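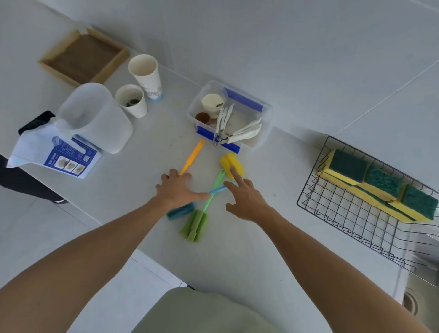 Talk notes: Sharing a kitchen without falling out
Ekness Tenants' Evening, Jun 5, 2019
Speaker: Myfanwy Meredith

Slot is 17 minutes, questions after. DON'T read these out. Look up.

1. Hello and why me

Say name, say Trotley House. Seven years in shared places, four kitchens, one of them truly awful.
Ask for hands — who has left a note on a fridge? Wait. Who has got one back?
Put my own hand up both times.
Not here to tell anyone to be nicer. Most people in shared houses are nice enough. Trouble is that everybody grew up in a different kitchen and thinks theirs was the normal one.

2. The February story

Keep short, ran long at the run-through.
Six of us. Irka moved in after Christmas, lovely, quiet, cooked late. By February three people weren't speaking. The cause: one frying pan. Soaking overnight = polite where Irka came from. Soaking overnight = leaving it for somebody else where I came from.
Nobody had said either of these things out loud. Two months!
We sat down with tea and it took less than the time I've got tonight.
(Irka says fine to use her name. Check again if she's in the room.)

3. Money first

People want to talk about chores. Start with money, it's easier, it has an answer.
What we do at Trotley: a jar, same amount each, first of the month. Jar buys oil, salt, dish soap, trash bags, foil, sponges. Jar does NOT buy coffee. Coffee was a whole evening.
Last year the jar took in nearly 200 dollars and we had a little left in December. Bought a decent can opener.
Receipts go in the jar. Don't make a spreadsheet, we had one, only one person ever opened it and it was me.
If someone's short one month they say so and that's the end of it. Say this slowly — there will be someone in the room it matters to.
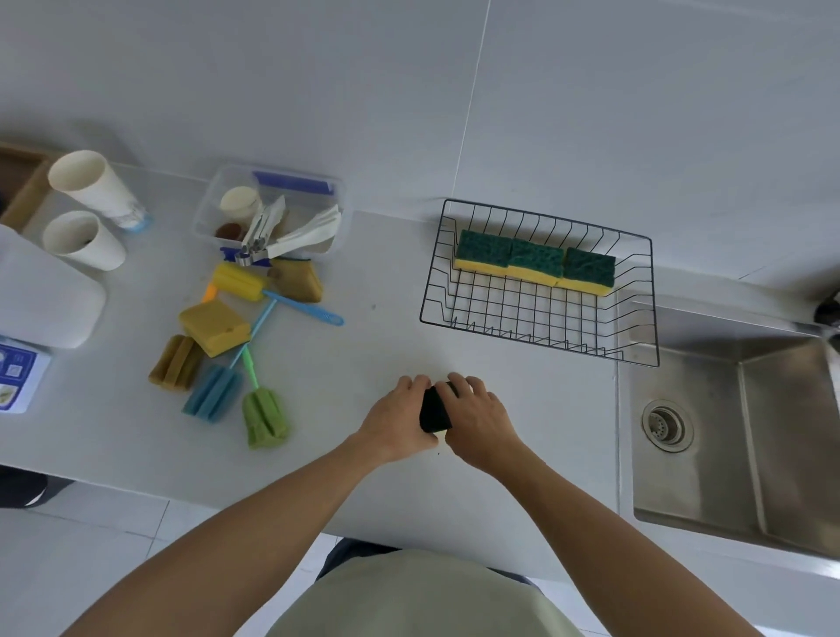 4. Who cleans what

Rotas. I've tried the wheel, the app, the whiteboard, the names in a hat. Every one of them worked for a month. What lasted was giving people a thing insted of a day. One person has the fridge. One has the floor. One has the stove, and the stove person gets out of everything else because the stove is horrible. Sink and counter is mine. Swap when you're sick of it. Part of my job is the sponges, and I like them the way you can see on the slide, stood in a row in the wire rack, scourer on one side and yellow foam on the other. At our place one of those is for dishes and another for the counter and they don't trade places. You'd be amazed how heated that gets. Decide it together, write it down, move on.

Short list if anyone asks how to begin:
- walk round the kitchen together, all of you, phones away
- each say the one thing that drives you up the wall
- each pick a thing to own
- meet again in a month, 20 mins, with cake

5. Food that isn't yours

Gets a laugh usually, let it.
One shelf each, one shelf for all. Anything on the shared shelf is fair game. Anything on a named shelf isn't, even if it's going off, even if its only a bit of milk. Ask.
Testa's rule from the second house: replace it before they notice or own up before they ask. Good rule. Credit Testa.
Allergies — do NOT joke here. Own pan, own board, own shelf, up high. Everyone in the house knows, guests too.

6. The hard talk

When it's one person and it's every week.
Talk in daylight. Not while they're cooking. One of you, never all of you, it feels like a court.
Say what you saw and what you'd like. "The pans were there Monday and I'd like them done the same night." Leave out always and never.
Then stop talking. This is the hard bit. I still can't do it very well.
If it goes nowhere, ask the Ekness office for a sit-down. Free, they're decent, takes a couple weeks to get a slot.
SKIP the landlord bit if past 8:15.

7. Close

Back to Irka. Still at Trotley. Pan gets soaked for an hour, then washed, that was the deal.
Handouts on the chair by the door, 70 printed, take one for the house and not one each.
Thank Ekness. Questions. Repeat each question for the back row, mic doesn't reach.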